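How I Fold Bulky Jackets on the Bed (and Make Them Stay Folded)

I used to be a shover. Sweaters got folded, T-shirts got rolled, and anything with a thick ribbed waistband got stuffed on the top shelf with the door closed quickly behind it. Then I moved into the apartment on Bellby Street, where the closet has one shelf and very little patience, and I had to learn how to fold a jacket like a grown-up.

What follows works for varsity jackets, bombers, fleece-lined hoodies, and most things with knitted cuffs. It takes me maybe 2 minutes per jacket now. The first few took a lot longer and involved some muttering.

What you need

A bed or another big soft surface. I do all of mine on the bed with the blankets still on it, because the nap of a plush blanket grips the fabric a little and keeps things from sliding around. A table works too, but slippery linings skate all over a table.

A flat, stiff panel, if you like folding around something. Mine is plain off-white, a shelf divider from an old Plarholm cabinet. A big piece of cardboard is fine. You want it a little narrower than the jacket is across the chest.

Your hands, and a cleared-off spot for the finished stack.

Step 1: Empty the pockets and close it up

Snap or zip the whole front. I know, it's tedious. But an open front wanders off to both sides the second you flip it over, and then you're starting again. Check the pockets while you're there (I once stored a granola bar from October through April).

Step 2: Lay it face down and set the panel

Spread the garment out, front side down, and smooth from the middle toward the edges with your palms. Pull the hem straight. Then lay the panel on top, lined up just under the collar, and nudge it until it's more or less centered. If the fabric bunches under it, lift, smooth, and put it back. A lump now is a much bigger lump after three folds.
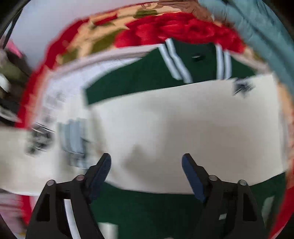
Harahap wrote in to say the panel can be skipped completely: fold the sleeves in first, press down hard with both forearms to get the air out, and the jacket will hold its own shape. I've tried it both ways since then. It does work on thin bombers, and it's faster. On anything quilted I still want something stiff to fold against, so I'd say try it without and see how your jacket behaves.

Step 3: Bring in the sleeves

This is where most of my early attempts fell apart. Pick up one side, fold it over the panel, and then lay the sleeve straight down along the back, so it runs parallel to the side of the jacket. Don't let it cross over the middle - two sleeves stacked on top of each other make a ridge you'll never flatten.

Ribbed cuffs are the fussy bit. The elastic gathers the sleeve just above the cuff, so you get a puffy, puckered section that wants to spring up. I pinch the sleeve there, give it a gentle tug lengthwise, and set it back down with the cuff lying flat. Do the other side the same way.

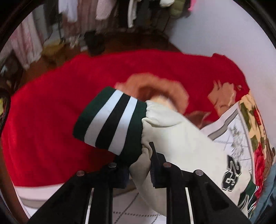 If your jacket has big embroidered numbers or a patch, take a second to see where the fold is going to land. Stitching that dense doesn't like a sharp crease. I shift the fold an inch or so up or down to miss it, and when I can't miss it, I tuck a rolled pair of socks inside the bend so it stays rounded.

Step 4: Slide out the panel and fold up from the hem

Hold the top layer with one hand and ease the panel out through the bottom with the other. Then fold the hem up to the middle, and fold once more to the collar. Flip the whole thing over. You should have a chunky rectangle with the front facing you, waistband tucked away inside.

Step 5: Stack it

Heaviest on the bottom, folded edges facing out so you can grab one without dragging its neighbors along. I can get 7 jackets in the Ilance bin that goes under my bed, though the lid complains. Leave the white and cream ones on top, or slip them into an old pillowcase if they're going away until fall.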